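Has anyone used the Waltis gripper kit for light bench work?

Nerea Zabala
21 January 2019

Hello all! I run a tiny packing workshop (me, my sister and a kettle) and I'm tempted by the Waltis starter kit: one small arm, parallel gripper, two sets of finger pads and the Plistavel software to teach it moves. Cuesta have it on offer with 52 days to send it back. I'd want it to pick up little card boxes, 200 grams at the very most, and put them in a tray. Is it any good for someone who can't program? And do I need a special table? Mine's a pale, shiny thing and I'd hate to replace it.

Begoña Pastor

Hi Nerea, we've had the same kit since December so I can tell you what I've found so far. The arm was up and running in an afternoon, most of which went on hunting for the right hex key. Plistavel is fine once you stop reading the manual. You move the arm by hand, press save, move it again, press save, and after that you can drag the steps into whatever order you like. I've never written a line of code and I got a pick and place going before tea.

The gripper is the best part. It's a plain two-jaw thing and the standard pads are smooth, so glossy card can slide a bit. Get the rubber ones (89 euros for the pair, ouch, but worth it!).

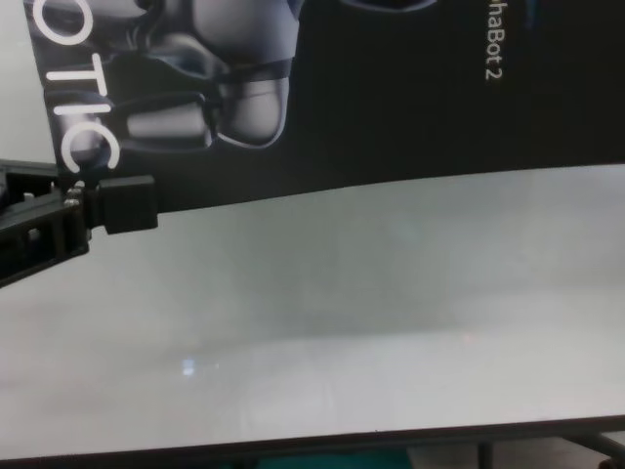

As for your table, the arm itself won't care. If you add the camera later on, though, a shiny top can confuse it when there's a bright light overhead. I put a matt desk mat under my parts and the silly misses stopped. Do bolt the base down properly, mine was only clamped at first and it crept along a little every time it swung round.

One grumble: the power lead is far too short. Buy an extension when you order.

zomuvier_fan
get a Zomuvier instead, 400 cheaper and does the same job

Begoña Pastor

It does if you only want the arm! When I looked, the gripper was extra and so was the software, so check what's in the box before you compare prices. Nerea, if you tell me the size of your boxes I'll measure how wide my jaws open.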